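Hullik Park Visitor FAQ: Bags, Souvenirs and Lost Items

What size bag can I bring into the park?

One bag per guest, small enough to fit under a ride seat. Larger bags have to go in a locker at the Olov Gate before you get in the security line. Strollers and diaper bags are not counted toward the limit, but they are searched like everything else.

Are lockers free?

Small lockers are free for the first two hours. After that, and for large lockers at any time, you pay at the kiosk by card. Keep your receipt. The code printed on it is the only way to open the door without calling a staff member.

Can I bring my own food?

Yes. Sealed snacks, fruit, sandwiches and baby food are fine. Glass bottles and alcohol are not. Coolers have to meet the bag size limit. If you have a medical diet and need a larger cooler, go to the Guest Services window at the left side of the gate and they will tag it for you.

Which toys and props are not allowed through the gate?

Toy guns of any kind, metal or wooden swords, laser pointers, and anything made to look like a grenade or other explosive. This applies to costume pieces too. Foam swords bought inside the park are allowed, and you can bring them back on a later visit.

Can I bring flowers or decorations for a birthday?

Artificial flowers, paper banners and cards are allowed. Balloons are not, because they get caught in the cable ride. Fresh flowers are allowed in the restaurants but not on rides.

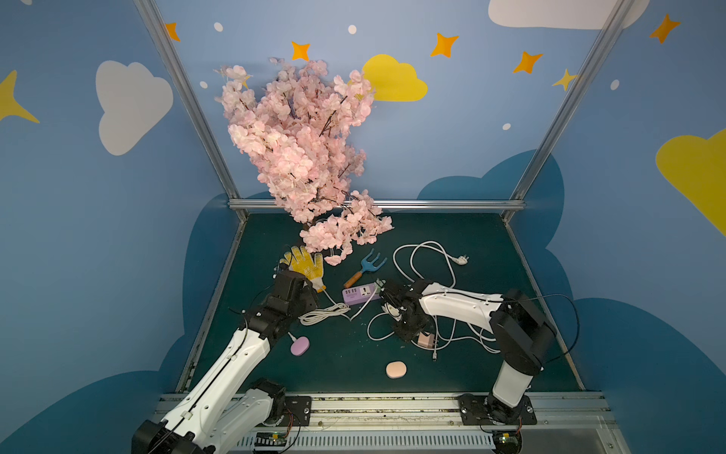

Artificial cherry blossom with a yellow work glove, against a painted sky.

Decorations have to be free-standing or held by hand. Please do not tape anything to walls, railings or tables. If you have booked a party table at the Paquette Terrace, you can get in 36 minutes before your start time to set up. Take everything down when you leave.

I bought a souvenir in the park. Can I fly home with it?

Usually, but check with your airline and the airport first. Snow globes, lamp oil and full-size replica tools are the items guests ask us about most. We can't tell you what an airport officer will decide, and we don't refund items that are turned away at an airport.

Can you ship it for me instead?

Yes. The Ploleo Shop ships to any address in the country. Bring the item and your receipt to the back counter by 5 p.m. and it will leave the next business day. Breakable items are boxed at no extra charge. We do not ship food.

I left something on a ride. How do I get it back?

Tell the ride operator first. If it can be reached safely it will be handed back at the exit, otherwise it is collected after closing. After that, fill out the lost item form at Guest Services. Include the ride name and the time of day. We hold items for 17 days, except for food and wet clothing, which are thrown out the same night.

Does the park close for the season?

The water rides close at the end of September. The rest of the park stays open on a shorter schedule, posted at the gate.

Who do I contact about a group visit?

Valter Loureiro handles school and group bookings. Call the main line and ask for extension 264. Group guests follow the same bag rules as everyone else.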